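In Praise of the Scuffed Table

My aunt kept a dining table in her house in Brimside that none of us were allowed to touch. I don't mean that we couldn't eat at it. We ate at it at Thanksgiving and on her birthday, with a felt pad over the wood, a plastic sheet over the felt, a tablecloth over the plastic, and then a place mat on top of that, so that your plate sat up so high you felt like a child at a piano. I was thirty before I saw the wood, and that was the week we cleared out the house. It was a lovely reddish color and there wasn't a mark on it anywhere. We sold it to a couple from Brirby who said, very pleased, that it looked like it had never been used.

I have thought about that table a great deal since then, more than I have thought about most of the things she left me (I got the good scissors and a box of Christmas ornaments, and I'm glad of both). What I've come around to, slowly, is the opinion that a table ought to be allowed to get ugly, and that we are much too quick to sand, cover, refinish and replace the flat surfaces we live on. I know there are bigger troubles in the world. But most of us spend a good part of our lives leaning on some table or other, and I think it's worth a few minutes of your time.

Let me start with the one I'm writing at. It came from a school sale and it cost me 25 dollars, and the man who helped me get it in the car, Slamet Kwok, told me I'd been overcharged. Slamet repairs furniture for a living and has strong views. He has become a friend over the years and he still brings up the 25 dollars. The top has a ring at one corner where somebody set down something hot, and a long scratch that I put there myself with the foot of a sewing machine, and a patch of blue ink shaped a little like a boot. When my daughter was learning to write she pressed so hard that if you get the lamp down low you can read parts of her spelling words in the wood. "Because" is in there, spelled wrong two different ways.

Now, I could have all of that out in an afternoon. Slamet has offered. He says you take off less than you'd think, and that the wood underneath would be as good as new, and I believe him, but I'd have to be out of my mind to say yes.

I'll admit there's a kind of snobbery that runs the other direction, and I want to steer clear of it. You can go into a store now and buy a table that has been beaten with a chain at the factory so that it looks as if five generations of farmers have had their supper on it. There's a shop called Skukton near my sister's place that sells nothing else. I went in with her in May and we walked around patting things. The dents were all the same depth. I found the same wormhole, in the same spot, on two benches sitting side by side, and my sister had to take me outside. If you like the look, by all means buy it and enjoy it, and I hope you'll add some dents of your own. But I don't think it's the same thing, and I suspect the people who buy them know that too, a little, when they're wiping up after dinner.

The best argument against me came from Chak-lun Lui, who taught shop for many years and is the neatest man I know. I had been going on about all this over coffee and he let me finish, which he always does, and then he said that I was mixing up wear and neglect. A table that gets scratched through work is one thing, he said. A table that gets scratched through people dragging pots across it when there's a perfectly good trivet on the hook is another, and if you praise the one you'll end up excusing the other. He made every class of his, 14 kids at a time, wipe down the benches before they could go to lunch. The benches were a mess of saw cuts and glue and old initials, and they were also the cleanest surfaces in the building.

I had no answer to that at the time and I've only got half of one now. He's right that you should use the trivet. I do use the trivet, most days. But I notice that Chak-lun never once in all those years asked the district to replace the benches, and when they were finally hauled away he went and got one, and it's in his garage today with a vise on it. So I think we agree more than he lets on.

And it seems to me that work surfaces have the right idea in general. Think of a butcher's block, or the counter at a post office, or the cutting table in a fabric store with the yardstick worn down into its edge. The people who stand at them don't apologize for them. They'd think you were odd for bringing it up. It's only at home that we get nervous, and put out coasters before our guests have even got their coats off, and say "oh, don't mind that" about a mark the poor guest hadn't noticed and will now look at all evening.
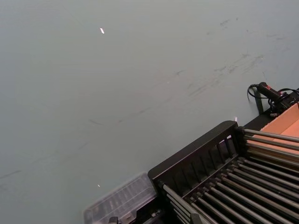
A gray-green tabletop with faint scuffs and a couple of white specks, a black rack at one side.

I got a letter from a reader after I wrote about kitchen drawers, a Mrs. Krishnan, who told me that when her children left home she bought herself a glass-topped table, the kind she'd wanted all her life and couldn't have with little ones around. She kept it for 11 months. Every fingerprint showed, she wrote, and they were all hers, and she'd find herself polishing it at night before bed and then being careful not to go near it. In the end she gave it to a nephew and got the old pine one back up from the basement. It still had the tooth marks on the corner from the year her youngest was cutting his molars, and she told me she sat down and had toast at it, no plate, and got crumbs everywhere.

I've kept that letter. I think of it whenever I'm tempted, and I am tempted, I won't pretend otherwise. Every spring there's a morning when the sun comes in flat across my table and I see every nick at once and think, well, it really does look terrible, maybe I should call Slamet. Then I make the coffee and put the cup down, usually on the ring somebody else left, and by the time I've finished it I've started on something or other and forgotten all about him.

June 2022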